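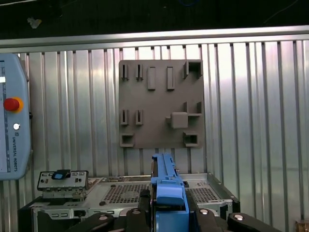
We closed the July batch at 217 demonstrations, recorded over 16 sessions on the Zosov cell. After discarding the bad ones we kept 183 and a much better idea of what we should have been recording in the first place.

The task is dismantling a desktop computer case. Small parts come off the chassis and go to the fixture board on the wall, where slots and sockets give each one a known place to end up. I print the boards in grey. Version 3 has tighter ribs on the slot holders, and the extra friction shows up clearly in the force log.

Every demonstration is teleoperated. The wrist camera records throughout, along with joint positions, finger opening and the wrench at the tool flange. I did consider using only the fixed overhead camera, but once the fingers are close to a part the hand hides nearly everything from above. The wrist view keeps the last few centimetres.

Of the 34 rejected episodes, most were a matter of timing. The operator stops to think, the arm hangs still, and a policy trained on that learns to hang still as well. Enikő Bozsik wrote a filter that trims any stretch where joint speed and finger opening both stay below a threshold. It worked on the long pauses and was useless on the slow, careful approaches, which look much the same in the numbers and which we want to keep. Those are now marked by hand. It is dull work and I do it before lunch.

Reflections are still a problem. The corrugated metal behind the board throws bright streaks that move whenever the wrist turns, and the first model, trained at Stadton on a plain backdrop, treated some of them as edges. I left the wall as it is. Dirklow want this running in a room with bare metal in it, so the examples may as well contain some.

Failed grasps stay in, provided the operator recovers within the same episode. Barbu's earlier set was all clean first attempts, and the policy trained on it had no idea what to do with a part that had twisted in the fingers – it simply carried on to the board and pushed.

The next batch will vary the chassis position by up to 40 mm and swap the order in which parts are removed. I also need to fix the clock offset between the camera and the force log before anyone records another session.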